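Deschamps is selling its half of the cough and cold business it runs with Prevell. Short thread on what was announced this morning, April 2, 2018.
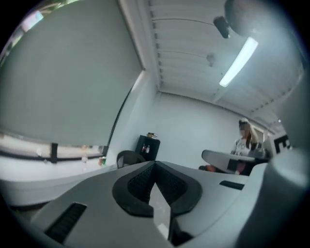 The price is $592 million, all cash. Prevell already owns the other half, so once this closes it has the whole thing, including the Letent lozenge brand and the Drevell nasal sprays.

12 replies · 38 shares

The joint venture was set up 14 years ago. Deschamps put in the lozenges, Prevell put in the sprays and the sales force. Each side named four board members and the chair rotated.

3 replies · 9 shares

Lucienne Poulain, who runs Deschamps, said on the call that the money goes to paying down debt first. She was asked twice about buying something in prescription eye care and did not answer either time.

5 replies · 21 shares

Prevell is paying with a new bank loan. Barry Lambert, the finance chief, said the dividend stays where it is this year. He would not talk about next year.

2 replies · 11 shares

The part I'd look at is the factory. Letent is made at a Deschamps site that is not part of the deal. Prevell gets a supply contract for two years and then has to move production or sign a new one. No terms were given – I asked and was told they'd be in the filing.

8 replies · 30 shares

Staff: the venture's own people transfer to Prevell on the same contracts. Monique Boyer, who has been running it, stays until closing and then goes back to Deschamps. Her replacement has not been named.

1 reply · 6 shares

Closing is planned for July. It needs a competition review, but Prevell already had the bigger say in pricing and sales, so I don't expect much trouble there. Shareholders at Deschamps don't get a vote, the sale is under the size that would require one.

4 replies · 10 shares

Someone asked if Drevell will be pulled from the smaller markets. The release doesn't mention it. Prevell dropped two of its own spray sizes last winter, and that was before this deal.

2 replies · 4 shares

Prevell shares were down a little when I last looked. Deschamps was flat. I'll add the supply terms to this thread when the filing is up.

6 replies · 15 shares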